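Skidside update: produce picking by remote control

The Skidside project has moved on to its second block of teaching sessions, and the work has shifted from boxes and bottles to fruit and vegetables. Members who visited in March will remember the shelf-stocking trials, where an operator guided the robot through placing cartons in a straight line. Produce is harder. The items have no flat sides, they lean on each other, and taking one away changes how the rest of the pile sits.

The method is the same as before. An operator wears a headset and a pair of tracked gloves and sees what the robot sees. When the operator closes a hand, the robot closes its own. Each attempt is recorded from start to finish, including the arm positions, the finger positions and the camera view, and the recordings are used to train the control software. No one writes out the steps of the task in code. The software has to learn them from the recordings, so the quality of the operator's movements matters a great deal.

So far the team has kept 355 recordings from the produce task. Another 200 were set aside because the operator paused too long, dropped something or finished with the item in the wrong place. The dropped ones are not deleted. Thanasis Christodoulou, who runs the operator training, wants to use the ones where the operator picked the item back up, as examples of how to recover from a mistake. 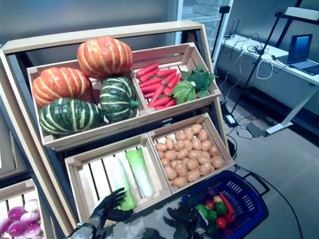

Operators learn the task in a fixed order. They start with large, firm items and only go on to small ones when their supervisor signs them off. The long Napa cabbages come early, and new operators are told to bring the left hand in low, near the base, with the fingers a little apart before they close. Potatoes come much later. A heaped crate of them gives the fingers very little room, and a careless reach pushes two or three out of place before one is gripped. Carrots fall somewhere in between, with the extra step of turning the wrist to match the way the carrot is lying. All the vegetables are artificial, so a session can be repeated the next day with the same stock.

The blue shopping basket is part of the task too. Early on, operators let go of items above the basket and let them fall in. This was quick, but the software copied it and began letting go higher and higher. The rule now is that the hand goes down to the basket and opens there. It adds a few seconds to each attempt, and the results have been steadier.

Christodoulou said the biggest change for new operators is learning to slow down without stopping. "People freeze when they are unsure," he said. "If you freeze, the recording has a freeze in it, and the robot learns to wait there for no reason. I would prefer they move slowly in the wrong direction and then correct it."

There are 11 trained operators at present. Sessions are limited to 19 minutes, followed by a break, after several people reported sore shoulders and tired eyes in the first block. Scheduling is handled through Wakex, the same booking system used for the workshop, and operators should cancel there if they can't make a slot.

Two problems are still open. The first is delay. When the connection slows down, the robot's hands lag behind the operator's, and people tend to overreach. The team has asked operators to stop and flag the attempt when they notice it – please don't try to work around it. The second is grip force. The gloves give no sense of how hard the robot is holding something, so operators judge it by eye. Stamatopoulos is supplying a set of gloves with fingertip feedback for testing, and these will be shared between sessions until there are enough for everyone.

The next step is to have the robot try the task with no operator, one type of vegetable at a time, starting with the squashes. An operator will stay connected during these runs and can take over at any point. Takeovers will be recorded and added to the training set.

The Irkow site will hold an open session for members on 28th September. Visitors can watch a full recording round and try the gloves on a simple task afterward. Places are booked through Wakex under "Skidside visit." Anyone who wears glasses should mention it when booking so that the right headset can be set out.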